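Demonstration sessions at Trovum: frequently asked questions

Last updated 2025-11-24

These are the questions new operators ask in their first couple of weeks, along with the ones Talha Usmani asks every week. Read it before your first session. If something is missing, write to Ursina Lehner, who maintains this page and has opinions about it.

What am I being asked to do?

You guide the arm through a task, and we record it. One recording is called an episode. A few hundred episodes later, the learning system has a go at the task without you, usually with the confidence of a toddler carrying soup.

How many episodes do you need for one task?

The target is 200. We train a first version at 100 so that we can be disappointed early and change the instructions while there is still time.

Then why did the Lüthi set ship with 192?

Because 8 of them were the same episode, uploaded by someone who pressed the button until the green light came on. The green light means "uploaded." It was on the whole time.

Do I have to be good at this?

You have to be steady. Very good operators are a mild nuisance, as they do everything in one sweep and the model never learns what to do when the grip is a bit off. Peiyu Yin drives beautifully, and we now ask her to miss on purpose in one episode out of every ten. She finds this harder than the task.

I dropped the part. Do I stop recording?

No. Pick it up and carry on. Drops with a recovery are some of the most useful footage we own. Stop only if the part is out of reach or you have said something you don't want in the audio track.

There's an audio track?

There is an audio track.

What do the cameras see?

One looks down from overhead and one rides at the wrist. The wrist view is what the model leans on for the last stretch before contact, so check it on the monitor before you start, with the fingers open and again with them closed. A finger parked right up against the lens turns into a big gray blur and takes most of the view with it. People assume they would notice. They are usually looking at the arm.

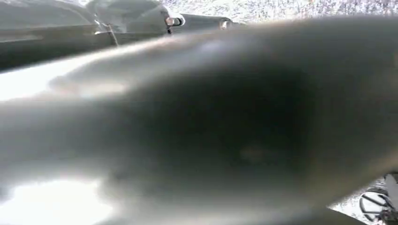 Lighting is the other thing to look at while you're there. The lamp over the cell is strong, and anything pale or shiny will blow out to white if the exposure was left where the last person liked it. Set it to automatic, wait for it to settle, then lock it. If you forget to lock it, the brightness drifts through the episode and the model concludes that the world gets darker whenever it reaches for things.

Should I delete a bad episode?

Never delete. Tag it. The tags are "blocked view," "wrong start position," "operator error" and "other." Please don't use "other" for everything. Remo did this for the whole of last December, and Annelies Baumgartner had to watch his episodes one by one. They still have lunch at separate tables.

Can a blocked view still be used?

Sometimes. If it clears before the grasp, we trim the beginning and keep the rest. If it never clears, the episode stays in storage and out of training. A model can't learn where a part is from footage in which you can't find the part either.

Where do I put the part at the start?

Wherever the prompt on the screen says. Left to ourselves we all put things in the same comfortable spot near the middle, and then the model works perfectly in the same comfortable spot near the middle. The prompts are random. Arguing with them has been tried.

How long is a session?

Fifty minutes, then a break away from the cell. Tired operators get jerky, and the model copies jerky with great devotion.

What is Rerach, and why does it want my password?

Rerach is our labeling tool. It logs you out whenever you switch tabs. We have reported this to Westico, who host it for us, and they have thanked us for our patience, which is more than we'd have said about it.

Can I see how the model is doing?

Yes. Evaluation runs are open to all operators, and the results go up on the board by the coffee machine. Please don't cheer for the failures.

Who do I call if the arm stops moving?

Check the emergency stop first. Somebody leaned on it. If it's released and the arm still won't go, leave the power alone and call Talha on the lab extension.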